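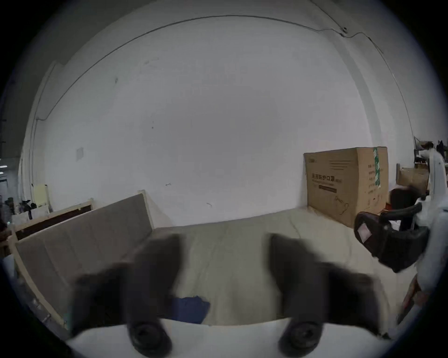
Sandoval writes that the Vamer kit is overpriced for two plastic fingers and a handle, and asks whether anything in it justifies 415 dollars. The short reply is the wrist camera calibration, which held through the whole trial. The longer reply follows.

Print this page | E-mail this review

The Vamer is a hand-held gripper for recording manipulation demonstrations. The operator squeezes the handle, the fingers close, and the recorder stores finger opening against video. Rarnberg sells it singly or in pairs. We tested a pair on cloth pickup and folding in a furnished room.

Finger action is smooth, with little play at the pivots. The fingers open wide enough for a folded towel, and thin fabric can be pinched at a single layer if the approach is slow. On a soft surface the tips tend to push the cloth down before they grip it - a firmer backing helps.

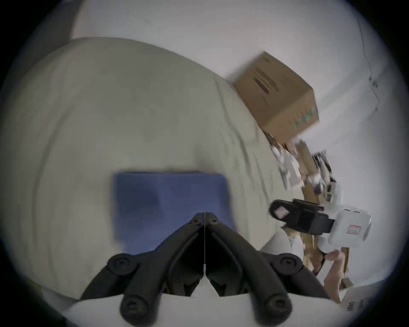 Vamer fingers closed over folded blue cloth, second unit at right.

Battery life was up to 300 minutes per charge with the screen off. We logged 21 sessions and lost one to a full memory card, for which the unit gives no warning. Wide-angle distortion is strong, and the supplied correction profile should be loaded before any training run.

Setup takes patience. The manual skips the pairing step for two units, and we found the procedure in the notes for the older Hatham model. Finger pads are rated by the maker for 4000 cycles and are sold only in sets of four.

Recommended for cloth work in pairs. Buyers who need a single unit for rigid parts can wait for the revised handle.

E-mail this review | Print this page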